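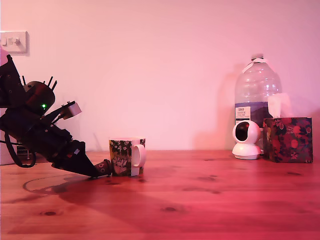
Viorica Stoyanova wrote in to say that one good mug is all a person needs, and that the rest of us are running a storage unit for stoneware. She got down to a single mug in February and claims she hasn't missed the others once. I read her note over breakfast and felt pretty well told off, so I went and opened the cupboard over my own sink.

Forty-six! There are two of us in this house (three if you count my brother-in-law, who drinks his coffee out of a jar). So last weekend I cleared the whole lot onto every flat surface I had and started sorting. My rule was simple enough — if I'd used it since winter it could stay, and if I had to blow the dust out first it went in the box. The rule lasted until I got to the Tindmont hiking club mugs, which are ugly and too small and which I love, so those stayed as well.

Ceramic ones are the hardest for me. I can part with a travel cup without a second thought (lids never fit after the first year anyway), but a heavy mug with a handle that takes three fingers is a lovely thing to hold. I ended up keeping 12. Viorica will say that's eleven too many, and she may be right, but she doesn't have my relatives turning up for pie.

A couple of practical bits if you're tempted to try it. Tea stains come off with baking soda and a damp cloth, no scrubbing pad needed. Wrap each mug in one full sheet of newspaper, tucking the end inside, and stand them upright in the box. Check the rims with your fingertip before you pass anything on — I found three chips I'd never noticed, and those mugs are holding pens and chives now.

The box is going to Iñaki Nieto for the soup lunch, and he has room for more if you want to drop yours off too. He'd especially like big ones. Please, no saucers, he's drowning in saucers.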